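Norbert Illés
A small thread about comparing two gripper models in simulation, before we spend money on the real ones. I write it mostly for my colleagues in Turnau, but maybe it is useful for somebody else.

1/ We have two candidates. In our files they are called Hunt and Stavetti. Hunt has short, stiff fingers. Stavetti has longer fingers and a softer grip. Both are black, both have two fingers, and on paper they can do the same job.

2/ The test is simple. Pick up a tall white block, lift it, hold it for 4 seconds, put it down. I ran 177 trials with each gripper, always with the same arm and the same controller. Only the start position of the block changes a little.

3/ I was asked why a block and why not a real part from our Mekorberg line. A plain shape has no small edges where a finger can catch by luck. If the grip is bad, you see it in the numbers very fast.

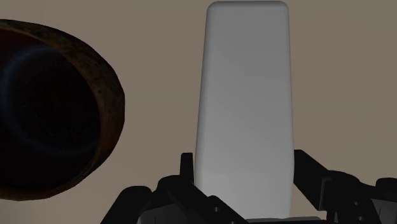

4/ First result: Hunt dropped the block 11 times, Stavetti three times. I expected the opposite, so I spent an evening looking for my mistake.

5/ The mistake was there, but it was not the one I was looking for. The friction value for the Hunt finger pads was still the default one. For Stavetti I had set it by hand in December and then forgot about it. Please write such things down, dear future me.

6/ With equal friction the difference is much smaller. Stavetti is still a bit better when the block starts turned to one side. Hunt closes faster and the block moves less during closing. For our work the second point is maybe more important.

7/ About the wrist camera. When the fingers are near the object, the picture gets dark in the lower part and the black plates melt together. My finger tracking did not like this at all. I made the light in the simulator stronger and it became better – but in the real hall I cannot ask for a brighter sun.

8/ A lighter colour on the finger tips could help. I will try grey first, then white. With a white block, white tips are probably a bad idea, but I want to see how bad.

9/ One question to people who have used long fingers on a real arm: how much do they bend when you lift something tall and hold it only near the bottom? My model says almost nothing, and I do not believe my model.

10/ Next I will repeat all the trials with a slower closing speed and a lower grip force. The controller settings stay as they are. If you want the table with all the values, write me and I will send it.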